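Re-oiling a butcher-block tabletop with a frame fixed to it

Posted in: Timber surfaces and benchtops
Tags: butcher block, finish, staves, oil

Clakdale
I have a butcher-block table on a smooth grey floor, bought second-hand from a joinery supplier. The top is 40 mm thick and made of narrow strips with short vertical joints. The colour runs from pale cream through tan to a pinkish brown. A black metal frame is fixed to it, with rails down both sides and a bar along the far edge, and I would prefer to leave it in place.

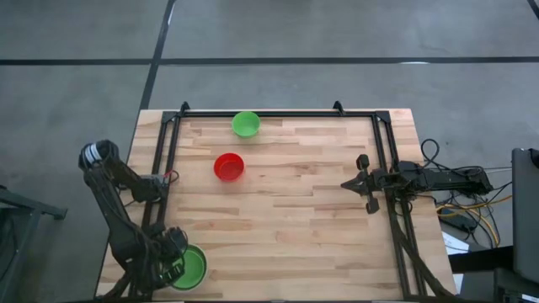
Tabletop with the three bowls on it.

The existing finish is an unknown oil. Water dropped on the middle of the top soaks in within 2 minutes. Near the rails it beads for longer. I can feel a slight ridge at a few of the end joints when I run a fingernail across them, but there are no open gaps.

What I need to know:

Can I re-oil the exposed area without removing the frame, or will the covered strips of timber move differently from the rest?

Do I need to sand the whole top to bare timber first?

The bowls get moved over the top daily and I can have it out of use from Friday afternoon until the start of the next week.

Enache
You can leave the frame on. Timber under a narrow rail is a small share of the total area and it still exchanges moisture through the underside. What matters more is whether the fixings allow the top to move across its width. If the holes in the rails are slotted, leave them. If they are round and tight, back each fixing off a quarter turn before you start and nip it up again afterwards.
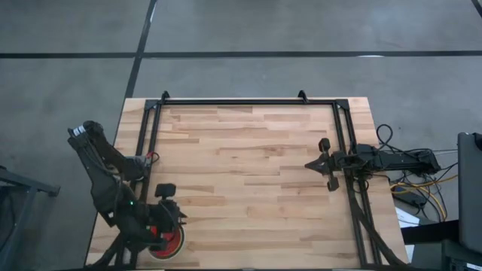
Harosik disagrees about the fixings and says a quarter turn does nothing on a top of that thickness, so the holes should be elongated or left alone. That may be right for a wide top. I have only done it on narrow ones.

On sanding: no, not to bare timber. The sequence I use is below.

Wash with a damp cloth and a little dish soap. Dry overnight.
Sand along the strips with 120 grit, then 180. Keep a block under the paper so the ridges at the joints come down level.
Vacuum, including the line where the timber meets the rails.
Mask the inside edge of the rails. Oil darkens dust caught there and it is tedious to get out later.
Apply a thin coat, wait 20 minutes, wipe off everything that has not soaked in.
Second coat the next day.

Lay the used rags out flat outdoors to dry. Some oils self-heat in a crumpled rag and can start a fire.

Castineck
just use mineral oil from the chemist, did mine twice and its fine. never sanded anything

Clakdale
Thanks. The holes are slotted, so I will leave the fixings as they are. Mineral oil does not cure, as far as I know, and I would like something that does. I will test a hardwax oil on the underside first and check the colour on one of the pinkish strips.

Enache
Test on a pale strip as well. They shift the most. Allow roughly 111 hours after the second coat before bowls go back on if the room is cold, less if it is warm. The tin will give a figure for full cure and it is usually longer than your weekend.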